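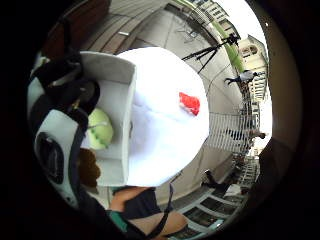
Gerby store, fire extinguisher and exit check, 3rd September
Inspector: Amado Lagman

1. Extinguishers in place and tagged: PASS
Unit 1561 by the rear door, gauge in the green. Pin and seal intact.

2. Exit route clear: FAIL
Pallet stack narrows the aisle near bay 2. Move before the next delivery.

3. Emergency lights: PASS
Tested on battery. The lamp over the stairs is dimmer than the rest; replace at next service.

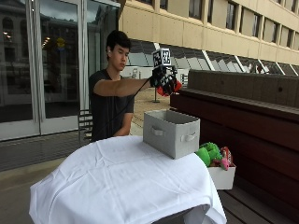
Who signs the tag after a monthly check?
The person who did the check, with initials and the date.

4. Exit door hardware: PASS WITH COMMENT
Opens fully. Closer is slow to latch. Adjust and retest.

5. Alarm call points: PASS
Covers fitted, labels readable.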